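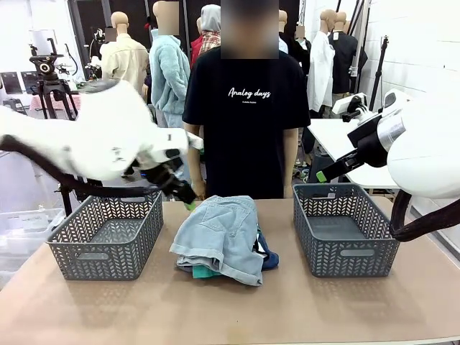 The two-arm station at the Lurkik workshop, with garments between the sorting baskets.

Lurkik began recording laundry sorting demonstrations in March, using a two-arm station set up beside its garment displays. The program lead, interviewed at the workshop on behalf of the Gretard bulletin, described the task as simple to explain and slow to teach.

"An operator moves the arms by remote control, and the system keeps a record of every motion," the lead said. "We ask for one garment at a time, placed in the basket it belongs to. If the operator hesitates, that hesitation is recorded as well."

The collection plan calls for 800 demonstrations. At the time of the interview 701 had been accepted, and a further 49 had been set aside for review. According to the lead, most of those under review involved two garments lifted together.

Asked why denim appears so often in the sessions, the lead pointed to its weight. "A shirt will forgive a poor grip. Shorts have thick seams, and the fingers must close on the right part of the waistband or the hem. Our operators practice this for five sessions before their work is counted." 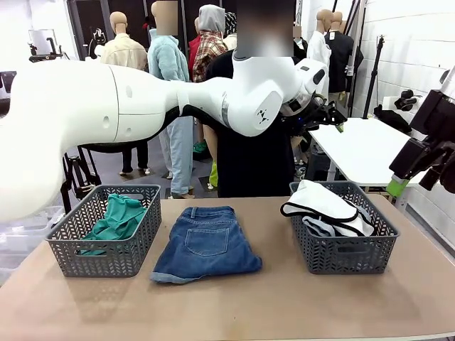 Guiding the arms by hand

Remote control is the main method at Lurkik, although it was not the first. Under an earlier project, Barbu, staff members took hold of the arms and led them through each movement.

"Hand guiding is a good way to learn what the arm can reach," the lead said. "It was tiring with two arms, and people tended to stand where they blocked the view of the cloth."

The accepted recordings will be passed to Ketum, the partner responsible for training. The lead expects towels to be the next item introduced, once the review is complete.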